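Linen and Laundry Room, Before We Open Again

Quick gallery from the last push on the laundry room at Imside, our guest house up the hill from Alta. Started in July, finished last night at 11, feet still hurting. Not all of the room made it into photos, sorry if you were hoping for the drains. Notes are short and in no real order, mostly written between loads.

The room is small, long and used to be the boot room. One window, one door, a sink deep enough for a mop bucket. We had everything in there for years – bedding, spare curtains, the good tablecloths, a box of odd socks from guests going back longer than I want to think about. Job was to empty it, wash what could be washed, mend what could be mended, and get it back on the shelves so a tired person can find a double sheet at ten at night.

Total pieces of linen on the sheet taped inside the door: 303. That's pillowcases and all. Would have said half that.

SORTING
Everything out on the dining tables, 4 piles. Keep, mend, rags, give away. The give away pile got raided twice and shrank. Rags pile is huge, will be cleaning windows with flowered pillowcases until I retire. Tablecloths went in their own heap on the piano because we ran out of table.

Old wool blankets aired on the line two afternoons running. Smelled like a cupboard, now smell like outside. Three had moth, those are gone. One had a really nice border so I cut that off and kept it, no idea what for.

WASHING
Whites first, hot. Then colors, then the curtains by themselves becuase the dye in the green ones can't be trusted. The big washer is a Hakia, bought used, loud on the spin but it gets through a double comforter cover without complaining. Dryer is older and slower. Most of it went on the line anyway, and what didn't fit went over the banisters.

Stains – gave coffee two tries, wine three, then rags. Rust marks from the old iron bed frames came out better than I'd hoped with lemon and salt. Fabric felt a bit stiff after, second rinse fixed it.

COVERS
These took longest of anything. Wash, dry, check seams, check the closing, fold. Buttons missing on lots of the old ones, so there was an evening of buttons, none of them matching. Rooms at the back still have the button covers, front rooms all have zips now. 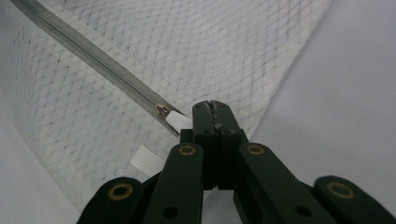
Zippers get checked one by one before anything is folded, and the rule this time was closed all the way or it goes in the mend basket. An open one in the wash chews up everything near it. I look hardest at the last bit, where the little brass-colored slider sits up against the white end tab, that's where stitching lets go first on ours. White fabric with the tiny gray and light blue dots is a favorite, hides creases and doesn't shout at the wallpaper. A stiff zip gets a rub of candle wax along the teeth, both directions, wipe off the extra with a dry cloth. Don't use oil, it marks. Don't cut the woven tags out either, I did that years ago and then couldn't tell what could go in hot.

MENDING
Basket is down to 6 things. Two torn hems, a curtain with no heading tape, a bolster I don't even like, and a couple of pillowcases split along the side. Bought thread from the Pathak shop in town, the strong white on the big spools, and a packet of needles to replace the blunt ones everybody's been using for leather.

Darning on the best tablecloth is visible if you know where to look. Put the bread basket there.

SHELVES
Top – blankets and spare pillows, in bags.
Next one down – doubles, sheets and covers folded together as sets, tucked inside one of their own pillowcases. Should have done this years ago!
Middle – singles, same way.
Below that – towels, rolled for the bath ones and flat for hand towels. Rolled looks nicer but they do come undone when you pull one from the bottom.
Bottom – tablecloths, napkins, the runner for Christmas.

Labels are just masking tape and a marker for now. Will get proper ones, said that last time too.

Walls got a coat of off-white, floor got scrubbed and left alone. New hooks behind the door for the ironing board and the laundry bags. The board used to live behind the dryer and fell on people.

STILL TO DO
Light over the sink flickers. Window sticks. Need a second drying rack for wet weeks, the folding sort that hangs off the wall. Sock box is still there, moved to the hallway, if you stayed with us and left a stripey one please ask.

More pictures when the curtains are back up. Rooms at the front are ready from breakfast tomorrow, back rooms a few days after that – depends on the paint in number two.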